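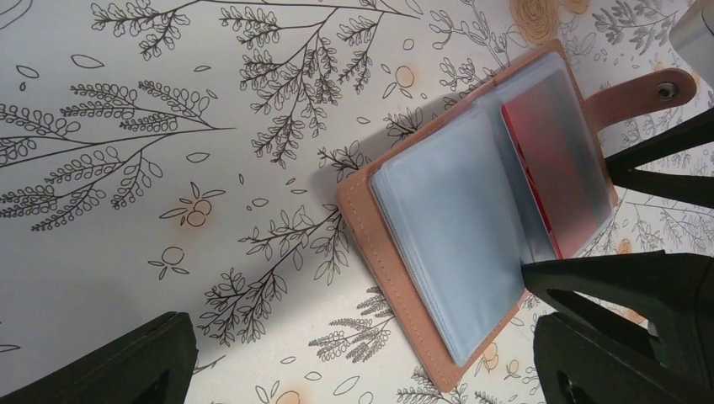
I cut my own hair for ten months last year and then I stopped. A couple of people have asked me to write up how it went, so I'm putting it all in one post.

I had gone to the same shop in Delwood since college. It was two chairs and a bench, cash only, and you waited your turn. Then I moved to Nendcombe for work. The shops near my new apartment all took bookings through an app called Flistanex, which I didn't want on my phone, and the one place that took walk-ins had a line every time I went by. I let it go for a while. By August my hair was over my ears and my collar was bothering me, so I bought clippers.

The clippers were a mid-priced set with a cord. I looked at cordless ones, but the reviews complained about batteries, and I only planned to use them next to the bathroom outlet anyway. The set came with guards, a small bottle of oil, a brush, and a comb I have never used. I also bought a hand mirror, and I should have bought a bigger one.

My first cut was a number 4 all over. I figured one length couldn't go wrong. It took most of an evening. The top and sides were fine, but the back had a strip I missed completely, and I went to work with it for two days before I found it with my hand. Nobody at the office said anything. My sister did, on a video call, when I turned around to get my coffee.

The second one was better because I went over everything in three directions. Hair at the crown grows in a swirl, and if you only run the clippers front to back you leave a patch standing up. I also learned to wash and fully dry my hair first. With product in it the guard clogs, and when it's damp it lies flat and comes out longer than you expect.

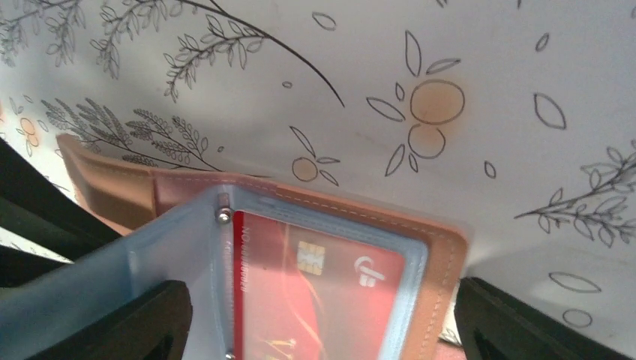
Tan leather with a row of pale stitching.

After that I got ambitious and tried to do the sides shorter than the top. I watched a lot of videos. All of them show someone cutting another person's hair, standing behind them with good light, and it's a different job when your elbow is up over your head and everything in the mirror is backward. My left side came out well. My right side had a line across it like a shelf. I tried to blend the line by going a little higher, which made a new line, and I kept going until there wasn't much side left. I wore a hat for a week and a half.

If you want to try it, do the longer guard first and go up less than you think you should. Stop below the place where your head starts to curve in. When you see a line, leave it alone until the next morning and look at it again in daylight. Half the lines I chased at night were shadows from the bathroom light.

The neck was the part I never got right. I tried the hand mirror, I tried my phone propped on the towel rack, and I tried doing it by feel. By feel was the best of the three. I ended up just taking the bare trimmer along the bottom edge once and not trying to make it square. A rounded neckline grows out better anyway, and you can be a little crooked without it showing.

Cleanup took longer than I expected too. I started out with an old sheet on the floor, but the hair sticks to the fabric and comes off in the washer. Standing in the empty tub is easier. Put a paper towel over the drain. Brush the clippers out every time and put one drop of oil on the blade while it's running. I skipped the oil for a couple of months and the blade got hot and started to pull.
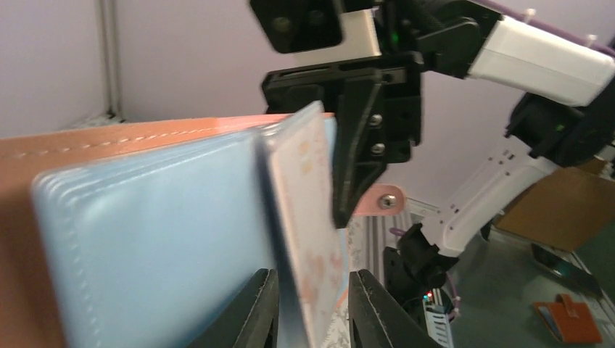 Wallet open, card standing next to the light blue pocket.

On money, I did save some. I added it up in the spring, and between the cuts I didn't pay for, the tips, and the bus fare, it came to nearly 400 dollars, with the clippers already taken out. I had expected less. If I were on a tight budget I would go back to it tomorrow and keep it to one length.

What ended it was a wedding. I was going to be in the pictures and I didn't want to risk it. A man at work told me about Quiroga, which is a small place behind the post office with no sign you can read from the street. They take walk-ins before 10 in the morning. I went in, sat down, and the barber ran his hand up the back of my head and asked who had been cutting it. I told him. He said the top was okay.

He did in twenty minutes what used to take me all evening. He used scissors over a comb around the ears, which I had never thought to do. He also showed me that my hairline sits lower on one side in the back, so every time I tried to even it up I was following something that wasn't even to begin with. I had spent months assuming my hand was slipping.

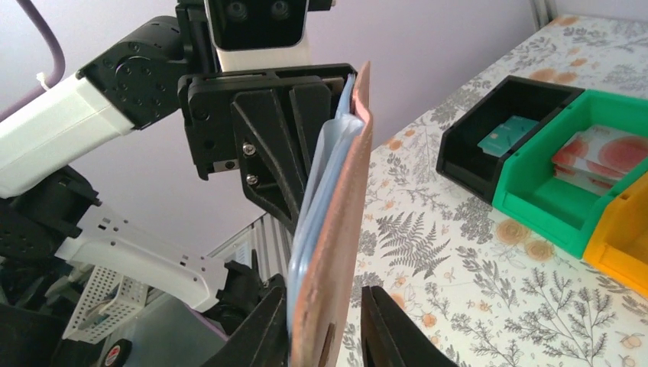 I've been back to Quiroga every four or five weeks since then. It's the same cut each time, short on the sides, a little length on top, nothing shaved down to the skin. I use a small amount of matte paste if I'm going to the office and nothing on the weekend. I did try a clay that a coworker likes, but it took two washes to get out and made my forehead break out.

The clippers are still under the sink. I use them on my beard, and between cuts I clean up around my ears if it's getting fuzzy. I leave the back of my neck alone. I still need to replace the longest guard, which has a cracked tooth and leaves a thin stripe if I forget and use it.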